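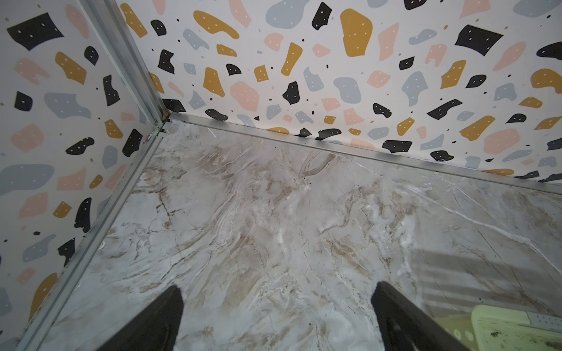
Last changed: 24 June 2024

Kondstead Home Help > Surfaces and trim

Brown residue in the corner where two metal trims meet, and a stained basket

Posted by Soledad Escobar

I have a corner counter with a marble pattern, glossy, mostly white with tan and brown veins. The two walls behind it are covered in panels with a terrazzo print (white with black, mustard, pink and blue-gray blobs). There is a metal strip running down the corner between the panels, and another strip along the bottom of each wall where it meets the counter. The panels went up in April. I did not put them up myself and I don't have the paperwork, so I can't tell you the brand of the sealant or if there is any.

My problem is the spot where the strips come together. There is a small gap and some brownish stuff in it. I have wiped it with a damp cloth and with dish soap and it looks the same afterward. The strip on the left has grooves in it and I think crumbs and dust are getting into those too, but the corner is the part that bothers me.

The second thing is a green plastic basket that I keep on the same counter. It has rows of round holes along the top. The bottom is fine apart from a few specks, but along the inside edge, where the bottom meets the wall of the basket, there is a line of dark brown and black stains. I kept potatoes and onions in it for a long time and then sponges and brushes.

So I would like to know:

What is safe to use on aluminum trim right next to a printed panel? I don't want to take the print off.

Should the gap be filled, and with what?

Is the basket worth saving, or should I get another one?

I rent from Trukville and they told me small cleaning jobs are mine but repairs are theirs. I don't know which of the two this is. The last time I called them about a repair the quote was $236 and I had to argue about who paid it.

Reply from I-hsuan Leung

Start with the corner dry. Use a wooden toothpick or an old plastic card cut to a point and pull out whatever will come. Go along the grooves the same way, then vacuum with the narrow nozzle. If you wet it first you make a paste and push it farther in.

After that, mix a few drops of dish soap in warm water, dip a soft toothbrush in it, shake it off so that it doesn't drip, and brush the corner. Blot with a paper towel. Do it 3 times if the towel keeps coming up brown. Then leave it alone until it is completely dry, overnight if you can.
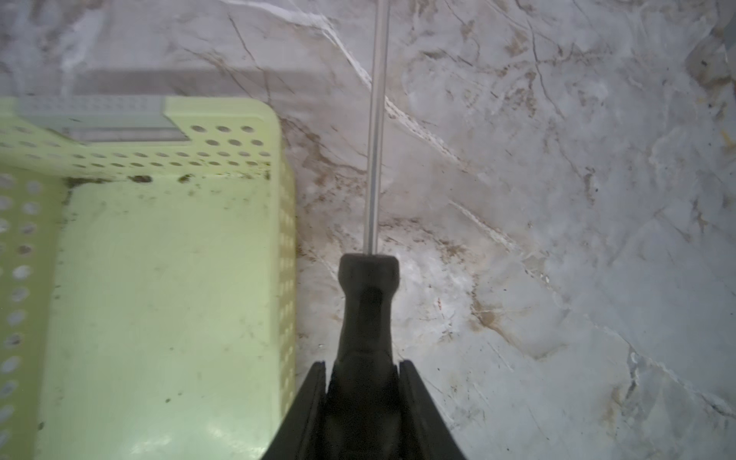
For the basket, fill the sink with hot tap water and dish detergent and let it soak for an hour. The stain is in the seam, so a flat sponge will slide right over it. You need something with corners, and a toothbrush or a grout brush is fine. Make a paste of baking soda and water, work it along the seam, leave it for fifteen minutes and brush again. Push the bristles through the holes from the outside as well. Dirt likes to sit on the edges of round holes.

If the seam is still dark after that, you can soak the basket in diluted bleach, following the amount on the bottle. Plain cold water and bleach only. Don't add vinegar or any other cleaner to it. Keep it in the sink and off the counter, and rinse it well. Plastic that held potatoes can stay stained even when it is clean. If it doesn't smell and nothing rubs off on a white cloth, I would keep using it, maybe with a paper liner if you go back to vegetables.

Things to keep away from the trim: bleach, oven cleaner, drain cleaner, steel wool, and the green side of a scouring pad. Aluminum goes dull or gets dark spots from strong alkaline cleaners, and you can't wipe that off. Keep the pad away from the panels too. I scratched a gloss panel in my laundry room with one and it shows every time the sun comes in.

Reply from shelfbracket67

just buy a new basket they are cheap. caulk the corner, done

Reply from Trernbridge Tiling

Please don't caulk it yet. If there is dirt or damp in the gap the sealant won't stick and you will trap whatever is behind it.

Clean it as described above, let it dry, and look at it again with a flashlight. What you are looking for is whether the brown is dirt, old adhesive or something coming from behind. Dirt comes out with the brush. Old adhesive is usually rubbery or hard and stays in one lump, and you can often roll it off with a plastic scraper. If the corner comes up clean and then goes brown again within a week or two, moisture may be moving behind the panel.

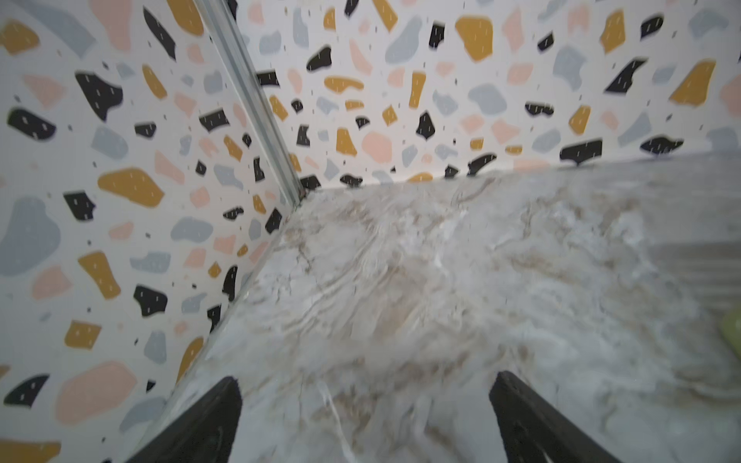
Check the long joints too while you have the flashlight out. Press gently on each panel just over the counter. It should feel solid. If it gives, or if you hear a click, the adhesive has let go there and it is a repair.

If everything is solid and dry, use a sanitary silicone, clear or light gray. Put painter's tape on both sides of the joint, run a thin bead, smooth it once with a wet finger and pull the tape while it is still soft. Keep water off it for a full day, or longer if the tube says so. Acrylic caulk is easier to work with but I wouldn't use it next to a counter that gets wiped down every day.

As you rent, I would write to the landlord before sealing anything. Ask them to confirm that you can do it. A tube of silicone is a small job, but if a panel has to come off later they may say you glued it in.

Comment from Soledad Escobar

Thank you. I did the toothpick and the toothbrush and most of it came out. There is one hard bit left right at the bottom of the corner strip, so I suppose that is the adhesive. The panels don't move when I press them. I have written to Trukville about the silicone and will wait for them to answer.

The basket is soaking now.

Comment from I-hsuan Leung

Leave the hard bit if it doesn't come off easily. It will be under the silicone anyway, as long as it doesn't stick out.

Viewed 198 times. Filed under: wall panels, aluminum trim, plastic, stains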